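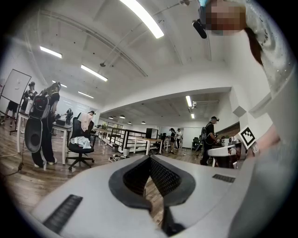

*Figure 1. Wooden floor glimpsed through the opening of a white hand-held gripper. Furnudholm.*

# Furnudholm Domestic Floors Register

Release dated February 24, 2024. Maintained by the Penivach Housing Archive.

## Summary

The register holds 3,555 room records from 146 dwellings in the Furnudholm district. Each record describes the floor of a single room: its covering, its general condition, any repairs known to the occupier, and the level of creaking noted on the day of the visit. The register is intended for housing officers, local historians and students of building repair.

Many of the dwellings are large houses that were later divided into lodgings, and the number of rooms per dwelling is therefore high. Landings, pantries and box rooms are entered as rooms in their own right. Cellars are included only where the floor has been laid over the bare ground.

## Files

| File | Contents |
|---|---|
| `rooms.csv` | One row per room |
| `dwellings.csv` | One row per dwelling, without address |
| `repairs.csv` | Repairs reported by occupiers, linked by room |
| `terms.md` | Local words for floor types and their plain equivalents |

All files are encoded in UTF-8 and use commas as separators. Dates of visits are given by month only.

## Main fields

The room table has 17 fields. Those most often used are set out here; the remainder are listed in `terms.md`.

- `room_id`: permanent identifier. Identifiers are not reused when a record is withdrawn.
- `covering`: the uppermost fixed surface. Loose rugs are ignored.
- `direction`: the direction in which boards run, relative to the door. Blank for tile, stone and sheet coverings.
- `creak`: none, slight, marked or severe.
- `level`: whether the floor slopes enough to be noticed when walking.
- `draught`: yes, no or not tested.
- `source`: visit, occupier or earlier paper survey.

The value `wood` in `covering` is used whenever a visitor could not tell the type of timber. It should not be read as a separate category from `oak`, `pine` or `elm`, and users who need totals for timber floors should add the four together.

## Method

Visitors walked each room from the door to the opposite wall and back, and then stood still for 30 seconds before recording the creak level. Furniture was not moved. Where a room could not be entered, the occupier's own account was accepted and marked as such in `source`.

Records taken from the earlier Uddin paper survey were transcribed by Isabelle Doucette. Her notes on doubtful readings are kept in the `remarks` field with the prefix `ID:`. Entries for the Kovo terraces were checked a second time in January, after it was found that two streets had been given the same code.

## Known limitations

Creaking varies with the season and with heating. Scores from different visits to the same room should not be treated as evidence of wear.

The paper survey did not distinguish painted boards from stained ones. Both appear as `finished`.

Rented rooms are better covered than owner-occupied ones, and the farms to the north of the district are hardly represented. The register is unsuitable for estimating repair costs.

## Privacy

Addresses, names of occupiers and floor plans are not released. Remarks that could identify a household have been shortened. An occupier may ask for a record to be withdrawn at any time, and withdrawals take effect in the next release.

## Use and citation

The register may be copied and adapted for any purpose provided that the source is named:

> Penivach Housing Archive, *Furnudholm Domestic Floors Register*.

Corrections should be sent to Esther Mfaume, Register Editor, quoting the `room_id` and the field concerned.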